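Plukomari ハンドグリッパー 組み立てキット(2本指・手持ち式)

品番:3731
販売:Tomer 工房
設計:Itzel Carrillo
組み立て説明書:日本語、スペイン語

Plukomariは、手で持って使う2本指のグリッパーです。自宅の机や共同工房での組み立てを前提に設計しています。ロボットアームに載せる前に指の形やパッドの材質を試したい方、手持ちのまま動作を記録したい方に向けたキットです。

キットの内容
・指(左右各1)
・リンクアーム一式
・フレーム、グリップ、引き金
・リンク用ブッシュ
・交換用パッド 2組
・ねじ一式(予備を含む)
・六角レンチ

樹脂部品はすべて黒で出力しています。積層の跡が残っている面がありますが、動作に影響はありません。指の合わせ面にバリがある場合は、組む前に細かい紙やすりで落としてください。カメラ、電子部品、モーターは付属しません。カメラ用の取り付け台は別売りです。

組み立てについて
所要時間は2時間前後です。はんだ付けはありません。最初にリンクアームへブッシュを圧入し、次にフレームへ仮止めし、最後に指を取り付けます。ブッシュは万力でゆっくり押し込んでください。金づちで叩くと穴の縁が割れることがあります。斜めに入ったときは無理に続けず、裏側から押し戻してやり直します。

指を付けたら、本締めの前に引き金を数回引いて、左右の指が同じ速さで閉じるか確認します。片方が遅れるときは、たいていその側のリンクのねじが締まりすぎています。4分の1回転ほど緩めると揃います。
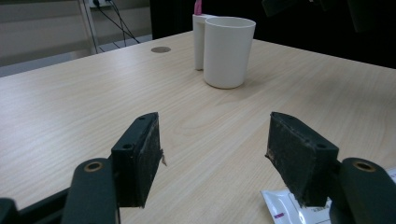
パッドは消耗品です。表面のざらつきが減ると、丸くて軽い物から先に滑るようになります。縁がほつれてきた程度ならそのまま使えますが、端がめくれて向かいの指に触れるようなら交換してください。古いパッドは端からゆっくりはがし、残った糊をアルコールで拭き取ります。新しいパッドは指先側を基準に位置を合わせ、貼ったあと一晩置いてから使い始めてください。

ほこりが付くと保持力が落ちます。布の粘着テープを軽く当てて取るのが簡単です。水洗いはしないでください。ブッシュへの注油は不要です。動きが渋くなった場合は、一度分解して乾いた布で拭いてください。

つかめる物の目安
コップ、歯ブラシ、ペン、小箱など、卓上にある軽い日用品を想定しています。平らな小袋のように机に張り付いた物は、指先を寝かせ気味にして縁から拾います。ガラス器や刃物には使わないでください。開き幅は部品の出力差で多少変わるため、寸法が重要な用途では組み立て後に実測をお願いします。

設計データと改造
指とパッド台の設計データは、購入者に配布しています。指だけを作り直す場合は、ねじ穴の間隔を変えなければ本体に手を加えずに交換できます。長い指を試す方が多いのですが、先端がたわみやすくなるので、背面にリブを足すことをおすすめします。Iraís Varelaによる左利き用グリップのデータも同じ場所に置いてあります。

現行版の変更点
2月出荷分から、リンクアームの根元を太くしました。旧版のアームとは混ぜて使えません。旧版をお持ちの方には、左右のアームとブッシュをまとめた補修セットをお分けしています。注文時に備考欄へ「旧版用」と書いてください。

発送と受け取り
注文を受けてから出力するため、発送まで17日かかります。Zustevportの共同工房で受け取る場合は送料がかかりません。受け取り時に工具と作業台を借りて、その場で組むこともできます。作業台の利用は工房の予約表から申し込んでください。

部品の不足や割れがあったときは、到着後に写真を添えてご連絡ください。該当する部品だけを送ります。組み立て途中で割れた樹脂部品も、初回に限り無償で交換します。

ページ更新:2026年4月29日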